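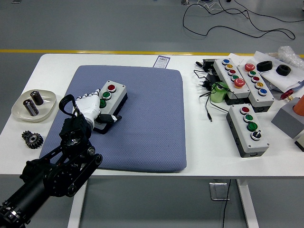
From: Ebbe Wikström
To: shop-controls list
Subject: Re: Which push-button station for a drum sander?

Delphine wrote:

> I'm rewiring the drum sander in our shop and want to get the
> controls off the side of the machine and onto something I can
> reach from the infeed end. I have a three-button box from an
> auction lot, red, green, green, and I've also been offered a
> five-button one with an emergency stop on it. The sander only
> runs one way, but the conveyor has two speeds. Do I need the
> big box? And is there any reason not to use the second green
> as the conveyor start? The contactor is in a separate panel
> with a 24 volt control circuit. Cable run would be 15 feet.

The three-button box will do the job for start and stop, but I would want a mushroom head somewhere within reach of the infeed, and your box doesn't have one. On a drum sander you usually have both hands on a board when something goes wrong. A flush red button is hard to hit with an elbow. A mushroom head is easy.

So you have two choices. You can use the three-button box and put a separate single mushroom station next to it, or you can take the five-button one and leave a position spare. I did the first on my own sander and the second on the bandsaw. If I did the sander again I would use the long box. One enclosure, one cable gland, one thing to screw to the stand.

On the second green: it works electrically, but I don't like two greens side by side doing different things. The shop I used to work in had a Turlow lathe with that layout and people started the coolant when they meant to start the spindle, and the other way around. Labels helped for a while and then got covered in oil. If you use the three-button box, swap one green for another color that isn't red. On most of these boxes the operator is held by a ring nut from the front and the contact block unclips from behind, so it's a five minute job once you have the part. Check the hole size before you order. 22 mm is common but I have an old Zellberg station here that takes 30.

For the conveyor speeds, use a selector switch. A two-position maintained selector does it with one hole, and you can see from across the room which speed you're in. Keep the start button momentary so the machine doesn't restart by itself when the power comes back.

Wiring order for the control circuit, the way I do it:

24 V supply, fuse, mushroom (normally closed), stop (normally closed), start (normally open), contactor coil, return. The auxiliary contact on the contactor goes in parallel with the start button. The conveyor start goes after both stops, so either one kills everything.

Test each block with a meter before you close the lid. Used boxes often have the contact blocks swapped around. I bought a lot of 17 last February and 3 of them had a normally open block behind the red button. They looked fine from the front. If you wire one like that as a stop, the circuit either won't start at all or, if somebody "fixes" it by moving wires, won't stop.

15 feet is nothing at 24 volts. Any flexible multi-conductor cable of the right rating is fine. Take the count of conductors you need and go up by two. If your box came with a cut-off stub of cable still in the gland, pull it and start fresh. Splicing onto a stub inside one of those little enclosures is miserable and it will be the first thing to come loose from vibration.

Mount it on the stand, clear of the hood, with the buttons no lower than the table height.

One question back: does the five-button box have a latching mushroom, the kind you twist or pull to release? If it only springs back, replace that operator too.

Ebbe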